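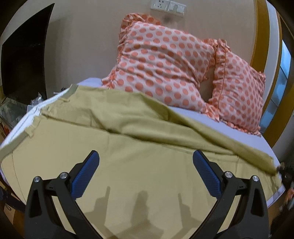

About Clovero

Clovero supplies and maintains bed linen for serviced flats, small guest houses and staff accommodation. The company was set up by Ryota Yokoyama and Hatsue Chiba, who had previously worked in the same commercial laundry, he on the finishing side and she in stock control. The registered office and the laundry are both in Kawaguchi. A second site, Fleltport, holds spare stock and takes in repairs.

What we do

Clients do not buy linen from us. They hire it by the bed, and the charge covers supply, washing, finishing, repair and replacement. A bed on contract is allotted 3 complete sets: one in use, one in transit or in the wash, and one on the shelf at the property. A set consists of a fitted sheet, a flat sheet, a cover and the pillowcases specified for that bed size. Mattress protectors are held separately and changed on a longer cycle.

We process up to 3,000 pieces a week. Above that figure the drying and finishing times lengthen, and we would sooner put a new client on a waiting list than let this happen. The list is usually short outside the summer, and new contracts are most often started in June, when several of our existing clients close for maintenance.

Bed making is available as an additional service. It can be taken for every changeover or only for the monthly full change. Clients who use their own staff receive the same written method that ours follow.

Fabrics

Covers are offered in plain colours and pillowcases in plain or patterned cloth. Patterned pillowcases show light marking less readily than plain ones and remain in service longer. Plain covers are preferred by most clients for the opposite reason: a mark on a plain surface is found at inspection and can be treated before it is set by the finishing heat.

All cloth is bought unfinished by the roll and tested for shrinkage before cutting. A test square is washed 6 times at the temperature intended for service, dried, rested overnight and measured in both directions. Cutting allowances are taken from that result and not from the mill's stated figure. Rolls from the same order are tested individually, as the results differ more often than one might expect.

Seams on covers are placed towards the sides where the roll width permits. A seam along the centre line takes the most wear from people sitting on the bed and is also the hardest to press flat.

Method for a full change

The top layer is folded back and removed first, followed by the pillows, then the sheets. Used pieces go directly into the bag and are not placed on the floor. The mattress protector is checked at the corners and along the side nearest the door.

The fitted sheet is put on at opposite corners, head end first. The flat sheet is centred using the woven mark at the hem. The cover is opened from the foot of the bed and drawn up, then smoothed by hand from the middle outwards. Creases running across the bed are normally left over from folding and will drop out in use. Creases running diagonally mean that the cover is out of square, and it should be lifted at one corner and laid again. Pulling at the edge only moves the fold to the other side.

Pillows are filled into their cases with the seam down and stood against the wall or headboard, open ends facing away from the door. Where a property has three or more pillows to a bed, the client chooses the order and we record it on the room sheet.

Room sheets

Each bed has its own sheet, kept in our Vikitz stock system and printed on request. It lists the mattress depth, cloth, colour reference, number of pillows, date of last protector change and any repairs. Hatsue Chiba wrote the original layout and still approves alterations to it. The depth is measured on site at the start of a contract, with the protector fitted. Depths taken from a mattress label are not accepted, as they leave out the protector and any topper.

Repair and withdrawal

Pieces are inspected on the folding table after every wash. Small holes within a hand's width of a hem are repaired. Holes elsewhere are repaired once, and a second hole in the same piece leads to withdrawal. Covers with faded panels are cut down for single beds if the remaining cloth is even in colour, and otherwise go for cleaning cloths. Pillowcases are withdrawn in pairs so that the two on one bed do not differ in shade.

Staff

Ryota Yokoyama is responsible for the laundry, the drying programmes and cloth testing. Hatsue Chiba is responsible for stock, contracts and site measurement. New staff spend their first 2 weeks at the folding table before going out to properties. Bed making is taught afterwards on the practice bed at Fleltport, using stock already withdrawn from service.

Enquiries

Please give the number of beds, mattress sizes and depths if known, present changeover pattern and whether there is a dry cupboard or shelf for spare sets. Properties without storage can be served, but deliveries have to match each changeover and the charge is higher. Cloth samples are sent by post and do not need to be returned. Visits to the laundry are by arrangement and are best made after 2 p.m., when the morning loads have been finished.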